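Funar Publishes Results of Controller and Gripper Comparison on Five-Button Control Station

November. Test lab Funar has released the results of a bench comparison of two arm controllers and two parallel grippers, run on a pushbutton pressing task. 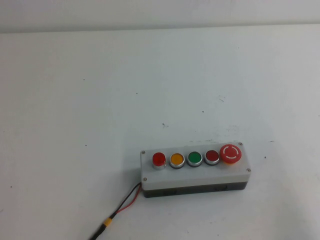

Test setup

The task object was a control station with five controls in a single row: an illuminated red button, flush pushbuttons in yellow-orange, green and dark red, and a mushroom-head emergency stop. The station was placed at an angle on a white tabletop. The arm had to find the named control, press it and withdraw without touching its neighbors.

Each of the four pairings of controller and gripper ran 2000 attempts. The controllers were the Mevach and the Lagman. The grippers were the Prullano short-finger model and the Prullano long-finger model, both run closed. The arm, overhead camera and lighting stayed the same throughout.

Results

The Mevach controller with short fingers had the fewest failed presses, at 88. The same controller with long fingers recorded 100. Both Lagman pairings failed more often, mainly on the flush pushbuttons, where the fingertip stopped short of full travel.

The domed red button and the emergency stop caused few failures with any pairing. Contact with a neighboring control was logged as a failure even when the correct button had been pressed.

"The flush buttons separate the controllers," said Jennylyn Enriquez, test lead at Funar. "Finger length matters less than we expected. The difference is in how each controller handles force in the last part of the stroke."

Limits of the comparison

All runs used one control station and one arm. Cable handling was outside the test. Force limits were left at the values supplied with each controller, and tuned settings may give different results.

Availability

The full report, including force traces and failure logs, is available from Funar on request under report number 2862.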